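Dekville Workroom Guide
Section 7: Clothing, lighting and the counter

Read this section before your first booking. It covers what to wear in the workroom, how to set the lights and how to leave the counter and sink. Keys and parking are in Section 2.

7.1 What to wear

1. Wear a short-sleeved top, or roll long sleeves above the elbow and pin them.
2. Choose trousers in a dark colour if you have them. Pale ones mark easily on the edge of the counter.
3. Wear closed shoes. Thongs and open sandals are not allowed past the doorway.
4. Take off scarves, lanyards and loose bracelets and leave them on the hooks at the entry.
5. Tie back long hair before you start work at the sink.

Prints and patterns are fine. There is no workroom uniform, and the old Drundach aprons are no longer issued. 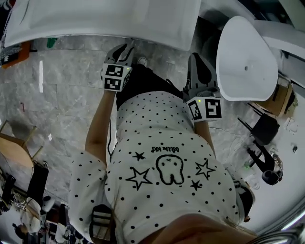 Figure 7a. Suitable clothes: a short-sleeved T-shirt, in this case a Bêtte Kid tooth print on polka dots, with dark trousers.

Note: If your top has a printed front, wash it inside out in cold water and dry it in the shade. Do not iron directly over the print. For marks on white fabric, dab with cool water first, then work in a little plain soap from the outside of the mark towards the middle. Bleach is not kept on site and should not be brought in.

7.2 Lighting

1. Turn on the fluorescent light from the switch panel at the entry. Allow it a moment to reach full brightness.
2. Check the counter for shadows. If your own shadow falls across your work, move along the counter.
3. Leave the lamp in the farther room as you find it. It is on a separate circuit and has its own timer.
4. If the light flickers for more than a few minutes, turn it off and ring the Mocanu office on extension 411.

Caution: Do not stand on the counter or a chair to reach the light fitting. Tubes are changed by the office only.

Caution: Do not hang anything from the ceiling beams or tape anything to the ribbed panels. The white finish lifts off with the tape and has to be repainted.

7.3 Counter and sink

1. Wipe the counter with a damp cloth before you put anything down, then dry it.
2. Put a sheet of plain white paper under small parts or anything that may leave a mark. Replace the sheet when it gets damp.
3. Keep paper and cardboard well clear of the sink.
4. Run the cold tap first, then add hot. The hot water is slow to arrive in February and slower in winter – wait for it with your hands out of the stream.
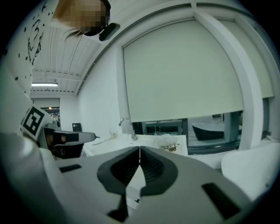 5. When you have finished, rinse the sink and wring out the cloth. Hang the cloth over the tap to dry.
6. Put used paper in the recycling bin by the entry. Wet paper goes in general waste.

Note: The counter top can be cleaned with Nisto surface spray or with warm soapy water. Scouring pads leave fine scratches and must not be used on it.

Caution: Bags, coats and phones should be kept off the counter while the tap is running.

7.4 Before you leave

1. Look along the floor for dropped items.
2. Check both taps are off.
3. Turn off the fluorescent light.
4. Close the inner door and pull it until the latch clicks.

Report any damage on the form at the entry, even if it is small. Lost clothing is kept for two weeks and then given away.

Section last revised 20 July 2018.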